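Broneo BG2 Small-Part Gripper
Electric two-jaw gripper for bin picking of loose hardware
Part number 2106-BG

Overview | Specifications | Trial results | Ordering

The BG2 is a two-jaw electric gripper for picking small metal parts from open trays and bins. It mounts to the wrist flange of a six-axis arm and takes power and signal through a single connector. No air supply is needed. The jaws are driven from one motor and stay centered over the full stroke.

The gripper is intended for nuts, spacers, short pins and similar parts that lie flat or nearly flat on a hard surface. It is not intended for sheet, bagged parts, or anything with an oily film.

Specifications

Drive: electric, single motor
Jaws: two, parallel, self-centering
Finger mounting: two screws per finger
Position feedback: yes, absolute
Grip force setting: 100 steps, set in software
Weight with standard fingers: 463 g
Controller input: 24 V DC
Maximum cable run to controller: 5 m

Finger sets

Standard (supplied). Flat steel tips with a ground edge. Use for parts with two parallel sides, such as hex and square nuts.

Narrow. Same tip, reduced width. Use where parts lie close together or against a wall.

V-groove. Use for cylindrical parts picked across the axis. Not recommended for nuts.

Bin trials

The BG2 was compared with the earlier BG1 at the Sturndale shop in May. Both grippers were run on the same arm, with the same bin and the same picking program. The work was set up by Waraporn Rojanasak and logged by Nobuhle Motaung. Parts were mixed and dropped into the bin by hand before each run. The bin was clamped so that contact with a wall would not shift it between picks.

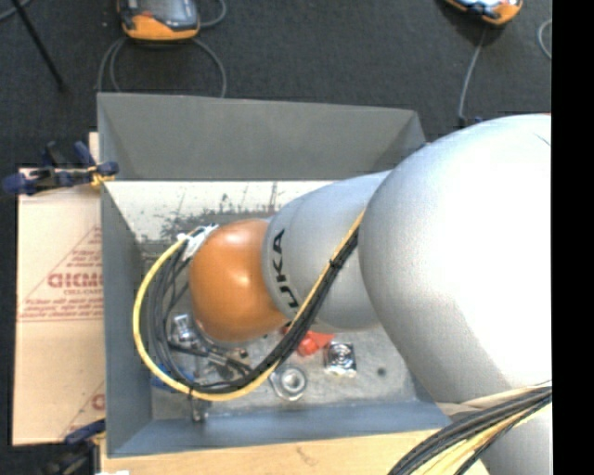 Bin trial, KUKA arm, mixed metal parts. Cables strapped to the forearm and looped past the wrist.

A total of 2,106 picks were attempted over both grippers. A pick was logged as good if the part was lifted clear of the bin and released over the drop point. Parts dropped in transit were logged as misses. Parts picked two at a time were also logged as misses, including those where both reached the drop point.

The BG2 missed fewer hex nuts than the BG1 in every run. Results on square nuts were close, and the difference should not be used to choose between the two models. For cylindrical parts, the V-groove fingers did better than the standard set on both grippers, but changing fingers adds a stop to the cycle.

Most BG2 misses occurred near the walls. With slanted walls, the outer finger can touch the slope before the tip reaches the floor. The program should tilt the wrist away from the wall or skip the part until it has moved.

Cable routing

Leave enough slack at the wrist for full rotation in both directions. In the trials a loop of nearly 400 mm was used. A shorter loop pulled on the connector at the end of travel. A longer one dragged on parts and moved them after the camera had taken its position reading. Strap the cable to the forearm and run the last joint by hand at low speed before starting a program.

Known limits

Force readings drift during the first few minutes after power-up. Zero the gripper again after warm-up.
BG1 fingers fit the BG2 but need the long screws.
The Jacobs adapter plate raises the tool point. Update the tool data after fitting it.

Ordering

BG2 with standard fingers, cable and controller: 2106-BG
Narrow finger set: 2106-FN
V-groove finger set: 2106-FV
Jacobs adapter plate: 2106-JP
Long screw kit for BG1 fingers: 2106-LS

Orders ship from Hiruneck. Trial logs are available on request; please quote the part number.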